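Setting Up and Maintaining a Two-Bin Picking Cell 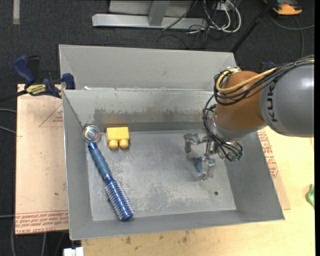 Figure 1. The KUKA arm over the front bin, with the rear bin behind it and a bar clamp on the left.

January
By Ekua Acheampong and Sachiko Furukawa

1. Purpose

This report covers the mechanical set-up of the picking cell and the upkeep it needed during our project at Kaltudley. The grasp planning software, Kostia, was written by an earlier group and is treated here as given. Our task was to get the cell into a state where it could run a full session without someone having to stop it, and to leave instructions for the next group.

2. Layout

The cell has two grey metal bins placed one behind the other on a wooden table. The arm comes in from the right and carries a multi-fingered gripper. Objects are picked from one bin and dropped in the other, and the direction is swapped when the source bin is empty.

The test set has 28 objects. It includes toy blocks with studs, a round hairbrush and several shiny or see-through items. The last group gives the most trouble with depth sensing, especially in the corners of the bin, where the gripper also has the least room to close.

3. Fixing the bins

In the first week the bins were held by their own weight. When a finger touched a sloping wall during a descent, the front bin moved, and all later picks were off by the same amount. The largest shift we measured was 13 mm. We put a bar clamp against the corner of the bin on the left side and repeated the test. The shift fell to 2 mm, which is within what the gripper can absorb.

The clamp should be tightened by hand only. Too much force lifts the opposite edge of the bin and tilts the floor. After tightening, press down on each corner in turn and check that the bin does not rock.

4. Calibration

The bin position is stored in Kostia as three touched points on the rim. The procedure is as follows.

Fit the pointer from the Lunde tool kit.
Run the arm at reduced speed and touch the three points in the order given in the set-up file.
Touch the first point again. If the two readings differ by more than 3 mm, check the clamp and start over.
Remove the pointer before loading the gripper settings.

Ekua forgot the final step once and the arm stopped on a load error. No damage was found.

5. Cables

The cables run outside the arm and hang in loops near the joint housing and down the wrist. The loops have to be long enough for a full turn of the wrist but must not reach the bin rim at the lowest picking height. We set the length by jogging the arm to each corner of both bins and turning the wrist to its limits in each position.

One signal wire to the gripper failed during the project. The fault came and went with wrist angle, and it took us most of an afternoon to find because the controller reported it as a finger timeout. The wire had broken inside its sleeve near the connector. We replaced it with one from Serkex and added slack at that end.

6. Wear

The floor of the front bin is scuffed and scratched, most heavily in the lower central part, and the far inner wall has a long scraped band. The marks do not affect picking as far as we can tell, but a fresh scratch that can be felt with a fingernail should be reported. Fingertips should be checked for burrs at the same time.

The grasp height above the bin floor was raised slightly in our second month. Small flat objects were then missed more often, so Sachiko made the height a setting for each object. This is the version now in use.

7. Checks before each session

Clamp tight, bins not rocking.
Cable loops clear of the rim at the lowest height.
Fingers open and close fully with no load.
First calibration point touched and compared with the stored value.

8. Remaining work

The rear bin has no clamp of its own in our procedure and should get one. A proper cable guide on the wrist would be better than setting the loops by eye. We ran out of time for both.

3 comments
2 shares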